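**Virkalport stellt Wartung der Handgreifer um**

Virkalport hat im September die Pflege seiner handgeführten Greifer neu geregelt. Betroffen ist das Modell Randetti mit zwei Fingern und gelochten schwarzen Auflagen, das im Büro des Unternehmens für Aufnahmen am Tisch genutzt wird. Bisher wurden die Auflagen erst getauscht, wenn sie sichtbar beschädigt waren. Künftig ist nach 500 Griffen Schluss, unabhängig vom Zustand.

Der Wechsel dauert nach Angaben der Firma 5 Minuten je Gerät. Die Auflage wird vom gebogenen Träger gelöst, der Träger trocken abgewischt, die neue Auflage eingesetzt und der Gummirand angedrückt. Danach muss der Greifer 60 Mal leer öffnen und schließen, bevor er wieder ausgegeben wird.

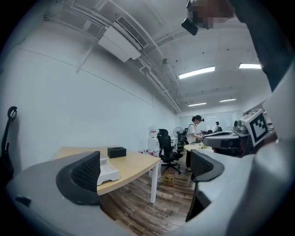
Geändert wurde auch die Kontrolle des Markerblocks. Der weiße Block mit dem schwarz-weißen Muster darf sich auf dem Gehäuse nicht bewegen lassen. Sitzt er locker, wird er neu befestigt und das Gerät vollständig kalibriert – eine Korrektur nur in der Software lässt Virkalport nicht mehr zu. Im Sommer waren deswegen zwei Tage Aufnahmen unbrauchbar geworden.

Die Ersatzteile liefert Zomwood. Der Zulieferer hat die Auflagen leicht überarbeitet, sie passen weiterhin auf ältere Träger. Für die Motoreinheit bleibt Fallahi zuständig, sie wird bei Störungen komplett eingeschickt und im Haus nicht geöffnet. Ein Austauschgerät soll innerhalb von zwei Werktagen eintreffen.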